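So I finally finished Jellaneck last night and I have feelings!! If you've been reading here a while you know I don't usually make it through long anime anymore (I get to episode nine or so and then something shiny comes along), but this one has 101 episodes and I watched every single one, including the two recap episodes that everybody on the forum said to skip. Don't skip them. The second one has a new scene at the end with Raju on the ferry, and it changes how the whole harbor story plays out.

For anybody who hasn't heard of it, Jellaneck is about a kid who moves to a fishing town called Flarus to live above a noodle shop. That's pretty much the setup. The first 20 episodes are small stuff - lost umbrellas, a school play, a very long argument over a bicycle. I thought it would stay like that and I would have been happy! Then Venum shows up off the coast and it turns into a different kind of show, but the bicycle argument keeps going the whole time in the background. I love that so much.

Raju is my favorite by a mile. He starts out as the rude cat who sleeps on the rice cooker, and for the longest time you don't even know he can talk. When he finally does, it's one line, in the rain, and it's a complaint about the noodles. I had to pause it because I was laughing too hard to read the subtitles. 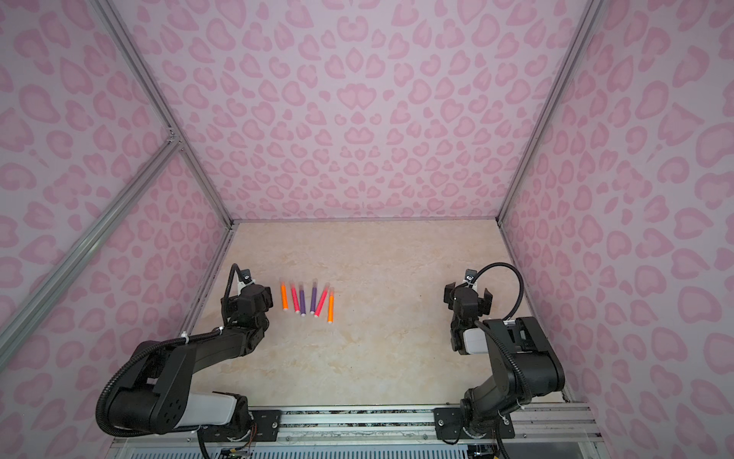
The music deserves its own post, and it might get one. There are four openings and the third is the best, with that silly trumpet part that sounds like somebody practicing in the next apartment. I had it stuck in my head all day Thursday. The endings are quieter, mostly piano over drawings of the town at night, and I never skipped one.

Now, the manga. I've only read up to chapter 70, and it's already pretty different from the show. The grandmother is much meaner, for one thing, and the school play never happens at all. The art is scratchier too, especially early on, and Venum is drawn almost like a weather map - just lines and more lines. I think I like that version better, it's way creepier than the big purple cloud on TV. My plan is to reach chapter 90 before December so I can finally read the spoiler threads without hiding half the screen with my hand.

If you want to start, go with the subtitled version, and give it until the umbrella episode. I cried at that one and it's literally about an umbrella. Also tell me which opening is your favorite in the comments, even if it's the first one (I'll try to be nice). I'm going back to the ferry scene now.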